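Rovdale Tableware Notes: square plate, single fruit

README

Overview

This folder covers one dish and one kind of task: a small round item going onto or coming off a square plate on a white table. It holds 286 short clips and a plain text log. The set was put together by Deolinda Morais as part of the Rovdale table-setting collection, which also has folders for bowls, cups and trays.

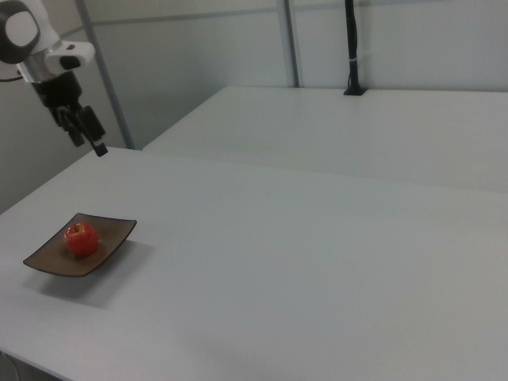
Clips are grouped into 4 subfolders by where the plate sits at the start. Names follow the pattern plate_position_number, and numbering restarts in each subfolder. The log has one line per clip – start time, end time, item and a free-text note. Times are in seconds from the start of the clip.

Items and labels

Use "plate" for the dish even where its raised corners make it look closer to a shallow bowl. An earlier draft of the log had both words, and the old entries were changed in December. The item label is "red_round" whenever the kind of fruit can't be settled from the view, and "apple" only when the stem hollow shows.
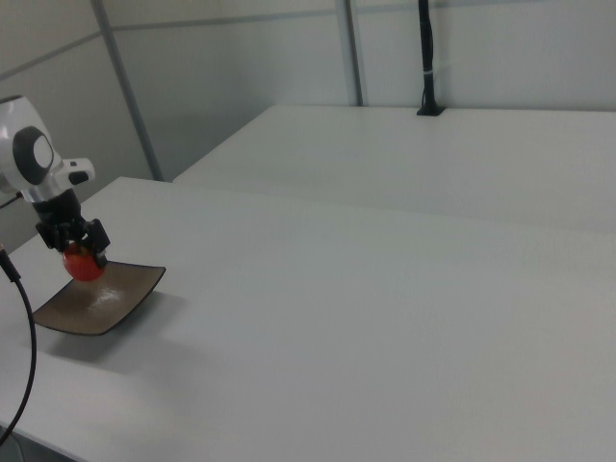 Contact times were the hardest part of the log to get consistent. The rule is that "placed" starts at first touch with the dish and "released" starts when the grip opens. With the red item held just over the brown plate and nearly at its upper edge, the label is still "held". Shadows on the tabletop are not a guide to contact.

Known gaps

Four clips have no end time. The notes column is cut at 400 characters, so a few longer remarks stop early.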